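Bondlow Home & Mending Forum
Storage and Small Repairs > Bags, Boxes, Baskets

Drawstring bags that won't stay shut, and a tabletop that shows everything

Posted by Nuria Bravo
27/04/2019
Replies: 3

I sell dried beans and lavender at a Saturday market, and last October I decided that plastic was beneath me and ordered 100 plain cotton drawstring bags. They are the off-white kind with a thin cord, and they were cheap, and I was very pleased with myself for the length of the drive home.

The trouble is the closing. I pull the cords, the neck gathers up into lovely tight pleats, I set the bag down, and by the time I've filled the next one the first has relaxed like a man after Thanksgiving dinner. The lavender mostly stays put. The beans have ambitions.

I do all of this on the table in my back room, pushed up against the wall we covered in white fake brick when we thought fake brick would make us interesting.

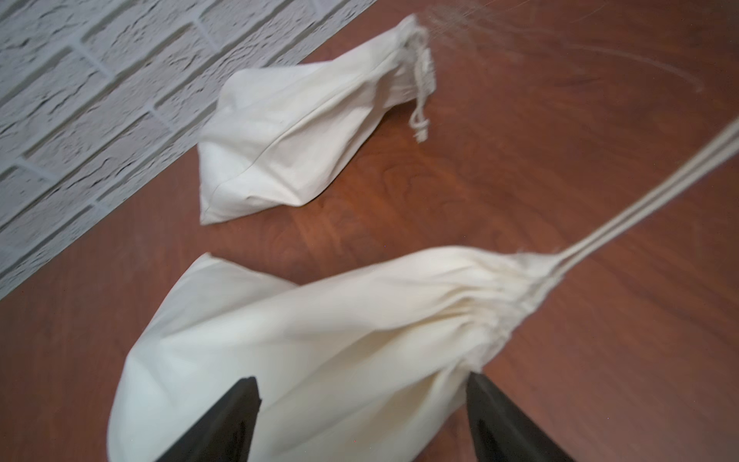 I've tried a double knot, which holds beautifully and then has to be cut off by the customer with scissors. I've tried a bow, which looks sweet and lasts as far as the parking lot. My sister suggested cord locks, the little spring toggles you get on rain jackets, and I bought a packet of Trosix ones, but the hole is made for a fatter cord and they slide right off the end. I now own 28 toggles that fit nothing in this house.

Two things I'd like to know. First, is there a knot or some other trick that keeps a two-cord bag closed but lets a normal person open it with normal fingers? Second, and this is my own fault for looking closely, the tabletop. It's a reddish-brown wood grain, and it shows every speck of dust and lint that lands on it. I wipe it before I start and it needs wiping again before I've finished the first row. What are people using? I don't want anything that smells, because the bags will smell of it too, and then I am selling lemon-scented beans.

Nuria

Ghizlane Amrani
Member, 509 posts

You're closing them in the wrong order, I think, and I say this with love as somebody who did it wrong for two whole craft fairs.

If your bags have two cords (check, because some cheap ones have a single cord coming out of one side, and those are another story), each cord should go all the way around the neck and come out where it went in. Pull both at the same time, straight away from the mouth. Most people pull one harder than the other, and then the pleats bunch up on one side and there's a gap on the other just the size of a bean.

What I do:

1. Fill the bag to two thirds and no more. A stuffed bag pushes its own neck open and no knot on earth will argue with it. Yours may simply be too full, and you may have to charge the same for fewer beans, which I leave to your conscience.

2. Lay the bag on its side. Everybody wants to stand it up to close it. On its side the weight moves away from the mouth and you can get the gathers even.

3. Hold the body flat with one hand and draw the cords out with the other, slowly, until the cloth stops moving. Then run your thumb around the pleats and pull once more. There's always another half inch in there.

4. Wrap the cords once around the neck, below the gathers. This is the part that does the work. The knot only has to keep the wrap from coming undone.

5. Finish with a slipped knot: start an ordinary overhand knot against the neck, but push a loop through instead of the end. One tug on the loose end and it's open. My mother-in-law can do it, and she regards childproof caps as a personal insult.

6. Clear the table before you line the bags up.
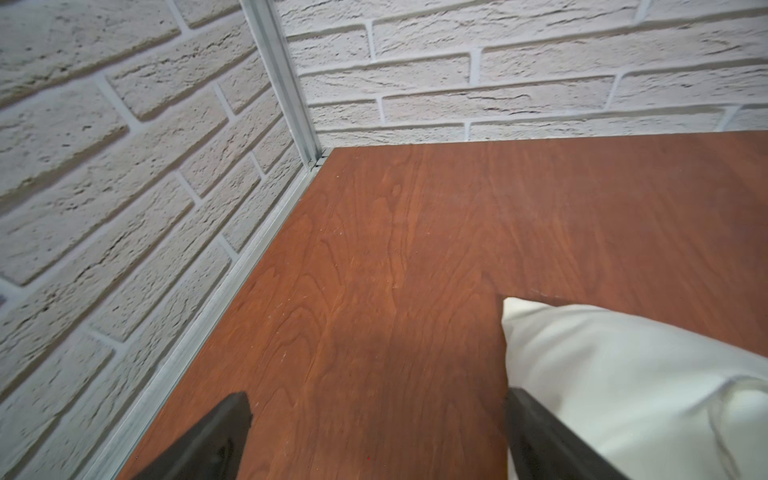

7. Put the finished ones down in a row with the necks all pointing the same way. I know how that sounds. But you can run your eye along them and spot the one that's letting go before it gets to the customer.

If the cord is slippery, wet your fingers and run them down it first. Cotton grips itself better when it's a tiny bit damp. Don't use wax; I did, and every bag picked up a gray ring from the inside of my tote.

As for the toggles, double the cord over before you thread it and they may fit. Otherwise you have 28 very small gifts to hand out.

Seneviratne
Member, 7 posts

just staple them

Dorrit K.
Member

Can't help with the knots, but I can with the table, having one very like it in color.

First, stop using a dry cloth. It moves the dust from where you are to where you're about to be. Wring out a microfiber cloth in plain water until it's barely damp, go with the grain, and follow with a dry one. No scent, no residue.

Then look at whatever is left after wiping. If it comes off on a fingertip, it's lint, and new cotton bags shed like cats. Shake them outdoors before you bring them in. If it doesn't come off, it could be fine scratches, and you'll want to know what the surface is before you put anything on it. Try a hidden spot first. I used a Sokex touch-up pen in "cherry" on mine without testing and now have a table with freckles.

Or do what I ended up doing and put a pale cotton sheet over the table while you pack. You lose the view of the wood, but the lint has something to match, and a runaway bean makes less noise.

The fake brick is worth a look too. Rough stuff like that holds dust in all its little pits and drops it when you bump the table. I go over mine with the brush end of the vacuum before I start, top row first.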